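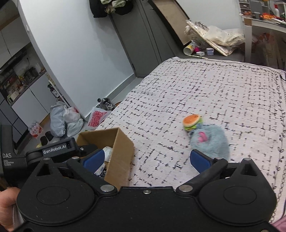 ## Juin, 18 h : pinces portatives, premiers essais de rangement

Enfin une vraie séance ! Le but du soir : attraper de petits objets posés sur le lit et les mettre dans le carton, avec les pinces tenues à la main, pour voir ce que donnent les doigts avant de toucher au bras de l'atelier (nom de code Perron, toujours sans poignet).

Réglages de départ :

- patins bleus, serrage de la vis centrale refait avant de commencer
- ouverture au maximum à l'approche, fermeture lente
- carton côté gauche, rabats ouverts

La peluche, c'est un bonheur. Elle s'écrase un peu, les patins suivent la forme et ça tient dès la première prise. Le petit hamburger demande plus de soin : il est rond, il roule si un doigt le touche avant l'autre. J'ai noté 4 prises ratées, toutes pour la même raison, un doigt gauche en avance d'environ 2 mm. Ilham Liem pense à du jeu dans le pivot, moi je parie sur la biellette (on a misé un café).

Autre chose à retenir, le tissu du lit. Les patins l'accrochent quand on descend trop bas et tout ce qui est posé dessus se déplace avec. Sur une table on ne l'aurait jamais vu, donc on garde le lit pour la suite, c'est un excellent banc d'essai !
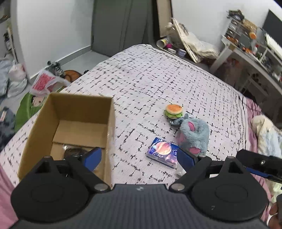
*Patin gauche au-dessus du bord avant du carton, patin droit à côté du petit paquet bleu et violet.*

Le petit paquet, justement : à plat il est pénible, sur la tranche il vient tout seul. À essayer avec un patin plus fin, j'ai un dessin qui traîne dans le dossier Brukatix.

À faire :

- [ ] mesurer le jeu des deux pivots, gauche et droit
- [ ] imprimer 3 épaisseurs de patin
- [ ] refaire une série de 100 prises, en notant l'objet et le côté de l'approche
- [ ] demander à Ilham son script de tri, le mien mélange les essais

Franchement hâte de monter ces doigts sur Perron.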